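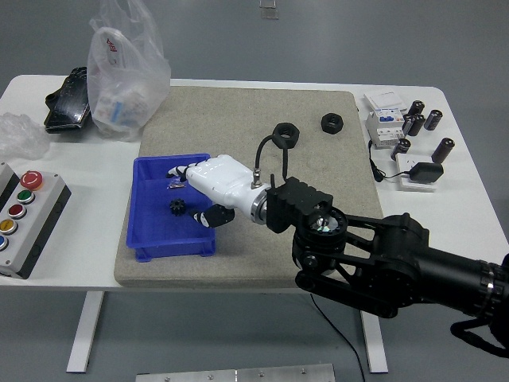

How often should a small parts sorting table be checked?
At the start of every shift, with a fuller check once a month.

Sorting table checklist – small parts bench, Salian workshop
Completed by: Muthu Kartha
Date: 29/04/2019

TABLE

1. Table stands level and does not rock – OK
Rear left foot was wound out half a turn last month and has held.

2. Top clean, no burrs or swarf – OK
Wiped down before the check. The white top shows oil quickly, so use the blue roll from the Oseo dispenser and leave the shop rags for the machines.

3. Edges and corners free of chips – ACTION
Small chip at one back corner. Taped over for now. Fill and sand in June.

MAT

4. Mat lies flat, no curled corners – OK

5. Mat free of embedded metal – ACTION
Two slivers picked out with tweezers. The speckled grey colour makes them hard to spot by eye. Run a flat palm over it with a glove on, then go over it with the magnet.

6. Strip of bare table left at either side – OK
Keep it this way. Paperwork goes on the strips and parts stay on the mat or in the tray.

TRAYS

7. Blue tray free of cracks, rim sound – OK
Look along the bottom of the ribs as well, where the last Jondness tray split.

8. Tray emptied between batches – ACTION
Loose parts are still being carried over from one job to the next. Gears go back to the gear drawer and nuts to the nut drawer before the next card is opened. Anything not identified goes in the query tin with the job number on it.

9. Load within limit – OK
Limit is 2000 g per tray. Heaviest on the day was well under.

PARTS

10. Gear teeth checked for damage before sorting – OK
Turn the gear slowly through 90 degrees at a time under the lamp. Reject for any chipped tooth.

11. Hexagonal nuts clear through the bore – OK
Black ones need a torch – dirt does not show otherwise.

FLOOR

12. Floor swept under and in front of table – OK

13. Dropped parts picked up and logged – ACTION
Log sheet had 17 entries, eight of them without initials. Please initial every line.

Firomico form to be filed in the bench folder. Items 3, 5, 8 and 13 stay open until signed off by M. Kartha.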